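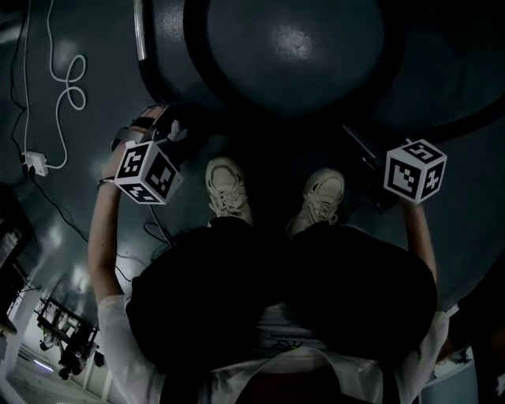
Speaker notes — Molto hand-held gripper kit, what we found after a term of use

Slide 1. Title

Say who we are. The Arnthorpe group, automation side. We bought the Molto kit with our own money and Dunne, who distribute it, have not seen these slides.

Ask for hands up: who has collected demonstrations by teleoperation? Who has done it with hand-helds? Adjust the next slide depending on the answer. If most of the room is the second lot, skip straight to slide 3.

Slide 2. Why we looked at hand-helds

We had a two-arm cell and one set of leader arms. Only one person could record at a time, and the cell was down for recording whenever it was up for anything else. We wanted people to be able to sit down somewhere else and record with both hands.

Keep this short. One minute.

Slide 3. What is in the kit

Two grippers, left and right. A marker cube for each, with a different pattern on every face you can see. Head camera and strap. Cables, power supply, a case. The software is a separate licence, paid yearly, and that catches people out when they compare prices.

Price as quoted to us was £690 per gripper, without the licence. Quote was from April, so tell people to ask again.

Slide 4. Setting up

First set-up took us a morning. Most of that was camera calibration. After that a trained person is ready in 16 minutes from opening the case, and we timed it more than once.

Points to make:
The cubes clip on in one orientation only. Good.
The left and right units are easy to mix up in the case. We put tape on ours.
The manual has the calibration steps in the wrong order. Dunne know, and there is a corrected sheet on their support page.

Slide 5. Tracking

The cube approach is simple. The head camera sees the patterns and works out where each gripper is and how it is turned. No base stations, no marked-out room. You can sit on a chair with the grippers over your lap and it will track, as long as the camera can see the cubes.

That last part is the main limit. Reach behind something, or bring one hand across the other, and you lose a cube. The software fills short gaps and flags long ones. We threw away flagged recordings instead of trying to repair them.

Strong light from above is a problem as well. Glare on a cube face and the pattern goes. We turned off one row of ceiling lights and it was much better. Shiny floors did not seem to matter, which surprised me.

Slide 6. Comfort and cables

Spend time here, people always ask.

The grippers are fine for short sessions. Our people wanted a break after almost 54 minutes, mainly for the wrists. The weight sits forward of the hand because of the cube. Sitting down helps, with elbows supported if you can manage it.

Cables are the weak point. Ours run down from the hands and on to power, and if you turn in your seat they pull. Route them before you start and leave some slack. Dunne say a battery version is planned. I would not buy on the strength of that.

Slide 7. Getting the data out

Export worked with Modus, which is what we train with, after one small script. Script is in the handout. File sizes are large, so plan your storage before the first session and not after it.

If asked about other formats: we have only tried Modus.

Slide 8. Would we buy it again

Yes, for table-top work with both hands in view. For anything inside a cupboard or a machine, no, and we still use the leader arms for that.

Things I would ask Dunne before ordering — licence cost in year two, price of spare cubes, turnaround on repairs. Our one repair took longer than we were told.

Questions. If short of time, drop slide 7 and point to the handout.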